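ホーム ニュース お知らせ 製品情報 採用情報 お問い合わせ
最終更新日：2022年2月26日（土曜日）
この記事は2分で読めます

パレデス工場、成形トレーの仮置き棚を黄色の二段式に統一

Wavura株式会社は、パレデス工場の組立準備区画において、黒色成形トレーの仮置きに使用する棚を黄色の二段式に統一したと発表した。対象となるのは、同社の部品供給ライン「Nolell」向けのトレー置き場である。
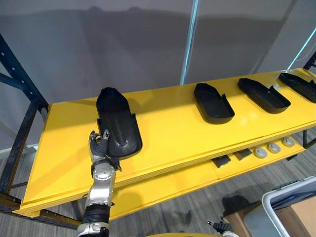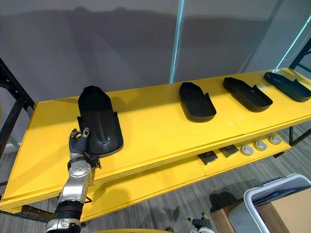
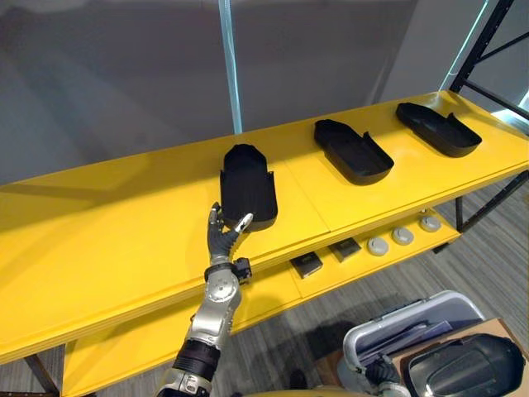 パレデス工場の組立準備区画

同工場では従来、成形後のトレーを灰色の作業台と搬送用の箱に分けて保管していた。台の高さや奥行きが区画ごとに異なり、次工程への受け渡しの際に置き直しが生じていたため、昨年12月から棚の入れ替えを進めてきた。新しい棚は上段をトレー専用とし、一枚ずつ間隔を空けて並べることを原則とする。黒いトレーは細長い靴底に似た形状で、縁が立ち上がり、その一部に切り欠きがある。黄色の棚板の上では輪郭が際立ち、縁の切り欠きの位置も確認しやすい。トレー同士を重ねる置き方は、縁に傷がつくおそれがあることから、新しい手順書では認めていない。

下段の用途についても、あわせて見直しが行われた。トレー以外の小物部品は下段に置くものとし、上段との混在を避ける。3枚目の写真では、下段に丸い灰色の部品が並んでいる。下段に置く部品の種類は生産計画に応じて変更されるが、変更の際は区画責任者の承認を必要とする。

棚の仕様は、什器の設計を手がけるFlellow社との協議により決定された。支柱は暗色の金属製とし、棚板には光沢のある黄色の仕上げを採用した。清掃は各勤務の終了時に行い、棚板に残った粉じんや油分を拭き取る。所要時間は10分を標準とする。

パレデス工場長のゾルト・ドゥダーシュ（Zsolt Dudás）氏は、「置き場所の基準が区画ごとに異なる状態は、以前から改善すべき課題と認識していた。棚の色と使い方をそろえたことで、担当が替わっても同じ手順で作業に入ることができる」と述べた。同氏によれば、手順書の改訂にあたっては現場の各班から意見を聴取し、棚の高さと通路側の向きに関する要望を反映したという。

今回の統一により、同工場に設置された新しい棚は15台となった。旧来の作業台のうち状態の良いものは、検査区画および梱包区画で引き続き使用する。搬送用の箱については、破損の有無を点検したうえで、300箱を出荷用に転用する予定である。

同社は、トレーの受け渡しに関する手順書を関係部署に配布済みであり、協力会社に対しても順次説明を行うとしている。本件に関する問い合わせは、Wavura株式会社広報室で受け付ける。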